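Notes from the Woltura open day: when to spend on IT
Search this site
Enter keywords Go
19 February 2023
By Wing-yan Lu

Woltura opened its new building to customers and suppliers this month, and I went along for the day. I write about IT budgets for mid-sized firms, so my interest was in the money side. The company sells order and stock software to distributors and runs most of it from its own server room, which is less common than it used to be. It was also moving its own finance system from one product to another, and had said in the invitation that it would talk openly about how that was going.

Registration was in the lobby. I was given a badge, a site map and a coffee voucher, and we were split into groups. Mine was led by Pei-shan Tseng, who runs internal systems. She has a team of nine and reports to the finance director, an arrangement she said she had argued against when she was hired and now prefers. Budget questions get answered in a day.

We started in the server room. There are 66 physical machines left, down from a good many more before the move to the new site. The rest of the work went to a hosted service in stages. What remains is there for two reasons. Some customers have contracts that name the building where their data is kept, and some of the older software does not run well anywhere else. Tseng was plain about the second reason. Rewriting that software has been in the budget request three years in a row and has been taken out three years in a row.

The cooling is new and the racks are not. They came over from the old site on a truck, one row at a time, over several nights in November. A customer in our group asked what the outage had been. There were two short ones, both inside the maintenance window, and one longer one caused by a mislabeled power lead.

From there we went upstairs to hear about the finance system. The old product is called Akar and the new one is Zekano. Akar had been in place a long time and had 1,982 saved reports in it when the project began. The team checked which of them had been opened in the past year and came up with 55. That list became the scope for the first phase. Anyone who wanted another report moved had to ask for it by name and say what decision it was used for. Few people asked.

I thought this was the most useful thing I heard all day. Most of the replacement projects I see get priced on the full contents of the old system, and the price scares people into waiting another year. Woltura priced the part in use. The work still ran over by two months, mostly on user permissions, which had been set up person by person in Akar and had to be rebuilt as roles.

There was a long talk about licenses. Woltura pays for Zekano by named user and had bought too many seats at signing to get a better rate. Tseng would not give the rate, but she did say the discount did not cover the unused seats in the first year. She would buy for actual headcount next time and add seats each quarter, even at the higher price.

Lunch was sandwiches in the second-floor meeting room. I sat with two people from Aoun, a parts distributor and a customer since the early versions. Their view was that Woltura support is good and the release notes are poor. They test each release on a spare copy of their stock records before letting it near the warehouse. It takes them a week each time, and they budget for it as a fixed cost. 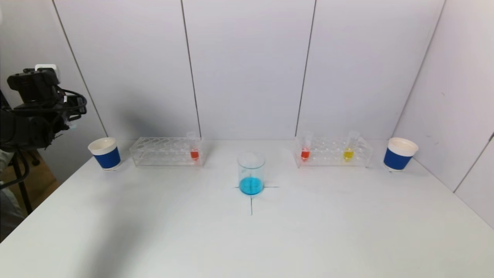
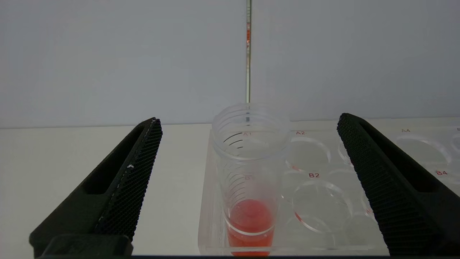
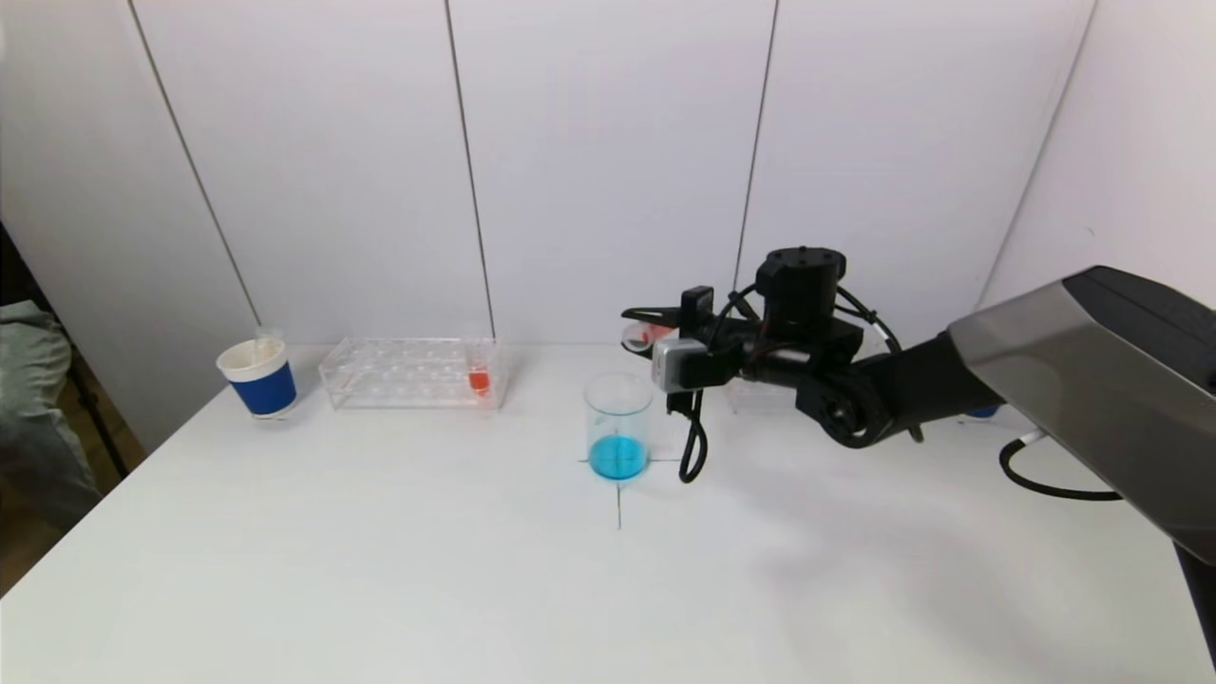
Does it make sense for a smaller company to replace its finance system before the support contract runs out?

It depends on how much of the old system is still in use and who is left that understands it. If the people who set it up have gone, starting a year early gives you time to find out what it does while you can still call the vendor. If they are still there and the system is quiet, running it to the end of the contract is usually cheaper.

The afternoon was shorter. The first session was on backups. Woltura restores one customer system every month onto separate hardware and times it. The results are posted on an internal page that the sales staff can read, and a few of them now bring the figures to customer meetings. I asked whether a restore had ever failed. One had, on a database where the backup job was writing to a full disk and reporting success. They added a check on file size after that.

The second session was on help desk costs. The desk closed 3,000 tickets last year for Woltura's own staff, with password resets the largest group. A self-service reset tool had been bought and installed but was switched off for most of the year while a security review was pending. It is on now. Tseng expects to move one person from the desk to the Zekano team as a result, though that has not been approved.

There was some disagreement in the room about whether the desk should be outsourced. One visitor had done it and saved money. Another had done it and brought it back. Neither had kept figures on how long staff waited for an answer – so it was hard to compare them.

The last stop was a question session with the finance director. Most of it was about prices for the coming year. They will go up for hosted customers and stay flat for those on the older contracts, which will not please everyone. He was asked how he decides which IT requests to fund. Anything tied to a contract goes first, then anything with a date on it, and the remainder is argued over in one long meeting. He did not claim it was a good method.

A few practical points for anyone going to the next one. Parking fills early and the overflow lot is a ten-minute walk. Bring photo ID, as the server room tour will not admit you without it. The slides are promised to everyone who signed in, but mine have not arrived yet – I will go through the licensing ones in a separate post when they do.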